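How to Get the Cables Off Your Desk (and Keep Them Off)

A Tuesday evening job for anyone whose keyboard has gone missing under the cords

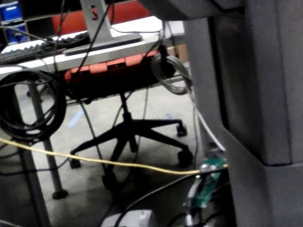
White desk and red chair, with cables still lying over the keyboard.

I put off sorting my cables for most of a year, and when I finally sat down to do it the whole thing was finished before supper. So please don't be scared of the tangle! It looks far worse than it is, and you don't need much: a pack of hook-and-loop ties, some masking tape, a pen, and a cable tray that clamps under the desktop. Mine is a Kenell and I'm very fond of it, but any tray that fits the thickness of your desk will do.

1. Roll the chair well out of the way. You'll be on your knees for a while, and a five-star base has a way of finding your shins.

2. Shut everything down and unplug it at the wall. Before you pull each cord, wrap a bit of tape near the plug and write on it what it belongs to. I skipped this the first time and spent a good long while guessing.

3. Lift the keyboard out and set it somewhere safe. Give the desktop a wipe while it's bare – you may be surprised at the dust.

4. Clamp the tray toward the back edge, clear of your knees. Lay the power strip in it first.

5. Bring the monitor cords straight down behind the stand's upright and tie them loosely, with enough slack to move the screen later on.

6. Run whatever has to reach the floor down the inside of one desk leg, with a tie every hand's width or so. Keep it all up off the floor where the casters roll, or you'll be chewing up cords every time you scoot back.

7. Coil the spares, label them, and drop them in a storage bin. If you can't name a cord after a month, let it go.

Now plug things in one at a time, put the keyboard back, and roll the chair in and out a few times to check that nothing catches.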